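4. Planification de l'équipement et structure du budget

4.1. Périmètre de l'achat

La plupart des laboratoires que nous avons interrogés préparent leur demande de financement à partir du prix du bras seul. Cette habitude se comprend, car le bras est la ligne la plus visible du devis, mais elle conduit à une sous-estimation régulière du coût total. Dans le cas du poste Ollurow, nous avons donc séparé les dépenses en deux groupes : les éléments achetés sur catalogue, et les éléments fabriqués dans l'atelier de l'université. Le premier groupe contient le bras, la pince, les câbles et les caméras. Le second contient tout ce que le bras doit toucher ou éviter.

Le second groupe est celui que les acheteurs oublient. Pour une tâche de manipulation assez simple, il faut déjà un bac à bords relevés, des supports cylindriques pour recevoir les blocs, une bordure à l'avant de la zone de travail et une feuille de marqueurs de référence. Les blocs eux-mêmes portent des marqueurs, ce qui évite l'achat d'un système de localisation plus coûteux. Il faut ajouter le fond vert, que nous avions d'abord classé dans les fournitures de bureau et que l'administration a ensuite demandé de déplacer dans le matériel scientifique. 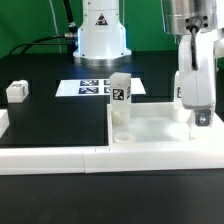

4.2. Pièces imprimées et pièces du commerce

Nous avons comparé deux solutions pour les pièces passives. La première consiste à commander un ensemble complet chez un intégrateur ; nous avons reçu pour cela une offre de la société Tridirport. La seconde consiste à imprimer les pièces en interne, avec du filament acheté chez Antoniadis, et à ne payer que la matière et les heures de machine. L'offre de l'intégrateur comprenait 77 pièces, livrées en une seule fois en mai. L'impression interne a demandé plus de temps de préparation, mais elle permettait de modifier une cote entre deux séries sans émettre un nouveau bon de commande.

Ce dernier point a pesé beaucoup dans notre décision. Une règle interne de notre établissement impose une mise en concurrence pour toute dépense supérieure à 400 euros, même quand il s'agit d'une simple modification. Avec des pièces imprimées, une correction de la largeur d'un bloc reste une affaire d'atelier. Avec des pièces commandées, la même correction ouvre une procédure administrative, et le calendrier du projet dépend alors du service des achats.

Il existe cependant un coût caché du côté de l'impression. Les blocs doivent être compatibles avec l'ouverture de la pince, et leur forme doit laisser une face suffisamment plane pour recevoir le marqueur. Nous avons retenu une forme légèrement conique, plus large à la base, avec une poignée arrondie au sommet (figure 1). Le marqueur est imprimé sur une étiquette de papier et placé dans la partie basse de la face avant. L'étiquette ne coûte presque rien, mais elle s'use, et nous recommandons de prévoir son remplacement dans la ligne des consommables.

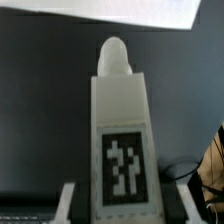

Figure 1. Bloc imprimé en 3D avec son marqueur, entre les doigts blancs de la pince.

4.3. Pince, doigts et câblage

Les doigts de la pince méritent une ligne séparée. Dans notre premier tableau, ils étaient inclus dans le prix de la pince, comme s'ils avaient la même durée de vie que celle-ci. Or les doigts sont des pièces d'usure. Aliki Lazaridis, qui a tenu les comptes de l'atelier pendant la période étudiée, a proposé de les traiter comme un consommable et de conserver en permanence 2 jeux de réserve pour chaque poste. Nous avons suivi cette proposition et nous l'avons étendue aux supports cylindriques, qui sont fabriqués sur la même machine.

Le câblage pose une difficulté différente. Son prix d'achat est faible, mais les longueurs sont souvent choisies trop tôt, avant que la position du bras soit fixée. Un câble fixé le long du bras doit garder assez de mou pour suivre les mouvements du poignet – et ce mou n'apparaît pas dans les plans fournis par le vendeur. Nous conseillons de commander les câbles dans une deuxième vague, après le montage mécanique, même si cela ajoute des frais de port. Clirusbridge, notre fournisseur pour cette partie, accepte les commandes partielles sans supplément, ce qui n'était pas le cas des autres entreprises consultées.

4.4. Répartition observée

À la clôture des comptes, les éléments autres que le bras et la pince représentaient environ 35 % de la dépense totale du poste. Cette part est plus élevée que celle prévue dans notre demande initiale. L'écart vient surtout du temps d'atelier, que nous avions compté comme gratuit parce que le personnel était déjà en place. Nous pensons que ce choix comptable était une erreur : un poste supplémentaire aurait demandé les mêmes heures, et celles-ci n'auraient pas été disponibles.

Pour l'extension à plusieurs postes, examinée dans la section 5, nous utilisons donc un coût horaire complet de l'atelier et nous gardons les pièces imprimées, les étiquettes et les doigts dans un budget annuel de fonctionnement, distinct du budget d'investissement.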